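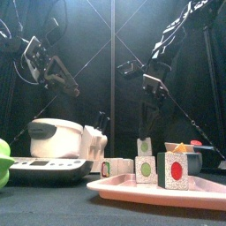
The two-arm cell at Britbridge, left and right arms over the block tray.

I have a strong opinion about cables. I didn't plan to have one. I came to robots from bicycle repair, where a cable is a thing you cut to length, cap at the end and forget about for a couple of years. Then I started looking after the two-arm cell at Britbridge, and now I can talk about cables through an entire lunch. Ask my sister!

So here's my opinion, and I'll take the angry mail for it: on a small bench cell like ours, the cables belong on the outside of the arm, loose enough to look a bit sloppy, where you can see every inch of them. White ones, if you get a choice, on a black arm. I know how that looks in a brochure. I know the sleek machines have everything tucked away inside the joints. I've worked on one of those too, and I'd like to tell you how that went.

It was an Inix arm, a nice one, and it had a fault that came and went. The gripper would be fine all morning, then stop answering for half a second, then be fine again. We changed the gripper. We changed the controller card. We changed the settings back to what they had been before somebody changed them (me). In the end we took the arm off its mount, opened four covers, and found a wire with its jacket rubbed down to the copper at the elbow, exactly where you'd have spotted it in two seconds if there had been no cover on it. The replacement harness came to 1,979 dollars, and the arm was out of work well into April.

On our bench the same fault would be a coffee-break job. The left arm has its cables looping along the side and the right one has them wrapped around the upper part, and before I do anything else I look at both. Is a loop hanging lower than it was yesterday? Is a wrap creeping down toward the bend in the middle? When a wrap creeps, it gets tight on one side, and a tight cable on a moving joint is a cable with a countdown on it. You slide it back up, you give it some slack, you run the arm slowly through its whole reach with one hand near the stop button, and you're done.

Mylene Belmonte, who set the cell up before I ever got near it, disagrees with me about the looping. She likes wraps. A loop can catch on things, she says, and with two arms sharing one table there is always a thing to catch on, namely the other arm. She has a point and I hate it. My answer is that a wrap hides its own underside, and the underside is where the rubbing happens. We've been having this argument for so long that each of us can do the other person's half. The left arm is mine, the right arm is hers, more or less, and you can probably tell from the way they're dressed.

Which gets me to the second thing I want to complain about, and that's tidy tables.

People who visit always want to know why there's so much stuff out. A rice cooker or something like it, a pink tray, speckled blocks with colored circles on them, a bowl or pot, little odds and ends. Couldn't we test with one clean block on a clean surface? Sure we could, and the arm would look wonderful. I did precisely that my first few weeks. I'd adjust the fingers, put one cube down, pick it up 200 times in a row, write "good" in the notebook and go home happy. Then Mylene would load up the table the next day and the thing would clip the rim of the tray on its very first reach.

A clean table tells you the motors work. I already know the motors work, I can hear them. What I need to know after a repair is whether the finger comes down where it's supposed to when there's a rim close by and a second cube underneath the one you care about. Stacking is the best check I know for this. A small cube on top of a bigger one doesn't forgive much. If the finger has gone back on a hair crooked, a block on a flat table will just get nudged and picked up anyway, but a stacked one slides off and you hear it go, clack, into the tray. I love that sound a little. It's the most truthful instrument we own, and it cost less than lunch.

(The rim of the tray helps too. I used to chase blocks across the floor. A floor block rolls under the one cabinet that doesn't move, every time.)

Now, fingers. The fingers on our grippers are the part that wears, and the part everybody puts off. They look fine! They look fine right up until they don't, and by then you've spent days blaming the camera. My rule is that I take a finger off, put it next to a fresh one from the drawer and run my thumbnail down both. If I can feel a difference, the old one goes in the bin. I don't measure it. Mylene measures it, she has a gauge made by Nguyen that she keeps in a sock, and so far the thumbnail and the gauge have agreed often enough that I'm not buying a gauge.

When a new finger goes on, please snug the screws in turns. A bit on one, a bit on the other, back to the first. If you crank one all the way down and then start on the second, the finger cocks itself over and stays there, and it'll look straight to you because you've been staring at it for ten minutes. Walk away, come back, look at it from the table's height with your chin practically on the surface. Crooked things show up from down there.

And after the finger, the camera. The right gripper has a camera unit sticking out to the side, and that means it's the first thing your sleeve will catch when you reach in. I've bumped it more times than I'd ever admit to Mylene, so if you're reading this, Mylene, it was twice. A bumped camera still gives you a perfectly pretty picture. It just gives you a picture of a slightly different place than the arm believes it's looking at. So my habit is: any time hands have been in there, even to straighten a cable, you redo the alignment. It takes 545 seconds on our setup, I timed it once during an argument about whether it takes too long. Nine minutes and change. Make a sandwich.

I've heard the other side of this from a friend at Zosurard, where they keep rows and rows of these cells running. Over there, she told me, if they realigned every time someone put a hand in, they'd never do anything else, so they go by the calendar. I get it. When you have that many machines you have to treat them as a crowd. But I've noticed that people with one cell copy the habits of people with rows of them, because it feels more professional, and I think it's a mistake. If you've got one machine, you can know it. You can know that the left arm makes a small tick near the bottom of its reach and has always made it, and that the right one doesn't, so if the right one starts ticking you stop what you're doing.

That sort of thing doesn't go in a maintenance schedule very well. I've tried. Our notebook is up to page 91 and most of it is me writing stuff like "tick normal" and "wrap slid again, told M." A manager flipped through it once and asked if we could turn it into a spreadsheet. We did, and for a while we filled in both, and then only the notebook again. The spreadsheet had a column for hours and a column for parts and no place to write that the arm sounded tired.

I do get pushback on that kind of talk. Machines don't get tired, a reader wrote to me after my last piece, they go out of tolerance. Okay, fine! But I found the loose mount bolt on the left arm because of a sound, well before any number moved, and I'd sooner say "tired" and go looking than wait for the tolerance to tell me. You're allowed to use whatever word gets you to pick up the hex key.

If you're putting together a cell of your own this year, then, my vote is to leave the covers off wherever it's safe, keep the cables where you can see them, and spend what you saved on spare fingers. Put some junk on the table. Stack a couple of blocks. And on loops or wraps, you can write to Mylene or you can write to me, but please don't write to both of us, we compare.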